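Jesmont Papers: cataloguing and transcription
Second progress report to the Eynon Fund
27 Dec 2018

1. Scope of the period

The report covers work since July on the estate and parliamentary papers of the Jesmont family, chiefly the correspondence and rent books for the years before and during the Civil War. The grant agreement set a target of 700 items catalogued to item level by the end of the period. The number completed is 726. The excess comes from box 9, which was listed as a single bundle of receipts but held separate letters folded inside the receipts.

2. Cataloguing
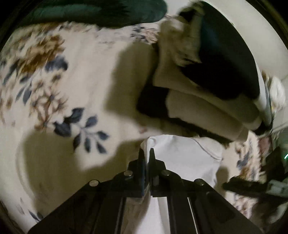
The county committee letters were the slowest part of the series. Most were folded twice and sealed, and the folds have to be described because they show which sheets travelled together. Cataloguers new to the project had trouble telling a fold from a later crease, and the point can be made with cloth: on white fabric like this, the slight creases are one kind of mark and the faint curving line across the surface is another, and the two should be recorded in separate fields. The same rule is applied to paper. Entries made before the change have been checked and corrected where needed.

Dating remains a difficulty. The clerk who kept the rent books began the year on 25 March, while two of the family's correspondents used 1 January without saying so. Both forms are now entered, with the date as written first. Undated letters are given a range only where the text names a sitting of Parliament or a quarter day.

3. Transcription

The agreement asks for 100 full transcripts by the close of the grant. Sixty-four are finished and checked by a second reader. A further 11 are in draft. Original spelling is kept, standard contractions are expanded in square brackets, and struck-out words are given where they can be read.

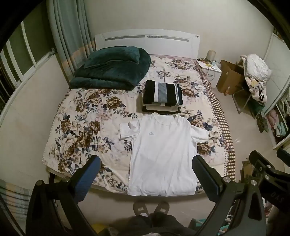 The rule for bundles has been rewritten. Under the old rule a bundle took its title from the uppermost document, and this hid a petition against ship money under a run of bills for hay. A stack of folded clothes has the same fault as a source of evidence: the black garment with the grey and white striped panel is plain enough on top, but only edges of black and beige can be made out beneath it. Titles are now given after every sheet in the bundle has been opened, and the original order is noted before anything is moved. Boxes 4 to 7 were retitled on this basis.

The draft catalogue has been moved to Sotel, which accepts the two date forms without a workaround. The Kundura export still drops superscript letters. Until that is put right, transcripts are held as plain text with the superscripts marked by hand.

4. Spending

Spending on cataloguing is within the approved budget. An underspend of £700 on archival boxes has arisen through the reuse of sound existing stock.
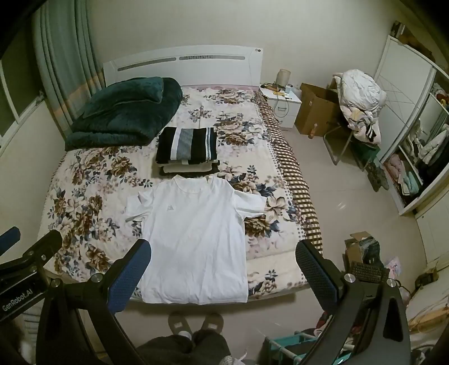
We ask that this sum be moved to the imaging heading, where the cost of photographing the three large estate maps was set too low. No other transfer is requested.

5. Next period

Work will begin on boxes 10 to 14, which contain the sequestration papers. The condition survey found old damp staining in box 12 and two maps with split folds. These will not be opened out until a conservator has seen them. The name index will be started once the spelling of tenants' surnames has been settled across the rent books, and a draft of the first part will be sent with the next report.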